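Home Products Floor Care Data Sheets Where to Buy Contact

Dosow 103 Floor Cleaner Concentrate

Dosow 103 is a neutral, low-foam cleaner for routine care of indoor floors that tolerate damp cleaning. It is sold as a liquid concentrate and diluted with plain water at the point of use. The product contains no wax, polish or added fragrance and is not intended to leave a coating. Gloss level is determined by the existing finish and will not be raised by repeated cleaning.

Suitable floors include sealed tile, vinyl, rubber sheet, sealed concrete, and finished wood where the floor maker permits a damp mop. Do not use on unsealed wood, unsealed cork, or carpet. On natural stone, check the sealer first. A drop of clean water that darkens the surface within a few minutes indicates that the sealer is worn and the floor should be resealed before any liquid cleaner is applied.

Dilution

For daily cleaning, add two capfuls of concentrate to a standard mop bucket of cool or lukewarm water. For heavier soil, such as tracked-in grit and dried drink spills, use four. Higher concentrations do not clean better and can leave a film that shows as streaks under low-angle light. Fill the bucket with water before adding the concentrate to keep foam down.

The solution does not keep. Mix what is needed for the shift and discard the remainder into a sanitary drain, following local rules.

Application

1. Remove dry soil with a vacuum or dust mop.
2. Wet a flat microfiber pad in the solution and wring until it no longer drips.
3. Work backward from the far wall in overlapping passes.
4. Change the pad when it no longer picks up soil evenly.
5. Let the floor air dry before returning it to traffic. 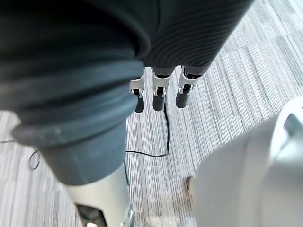 Rinsing is not required at the daily dilution. At the heavier dilution, go over the floor once with clean water and a fresh pad. Floors that have been treated with other products for a long period may look dull after the first few cleanings as old residue loosens. A single pass with Dosow 200 Residue Remover before changing over will shorten this stage.

Scuffs from rubber soles and casters are best treated one at a time. Apply the mixed solution to a white nylon pad, rub lightly in one direction, and wipe with a damp cloth. Colored pads are more abrasive and should be kept off finished surfaces.

Compatibility

Dosow 103 can be used in manual buckets, spray mops and walk-behind scrubbers. Gekdale flat mop frames and Piveck microfiber pads are stocked as matching accessories. Do not combine with bleach, acid cleaners or any other chemical — this includes residues left in a shared bucket.

Storage and handling

Store upright in the closed original container, away from frost and direct sun. Product that has frozen may separate and should be discarded. Avoid contact with eyes. Wear gloves when handling the concentrate, and read the full label before use.

Ordering

Item 103, concentrate with measuring cap. Distributed by Chidiac. Safety data sheet supplied on request. Page revised 15 March 2026.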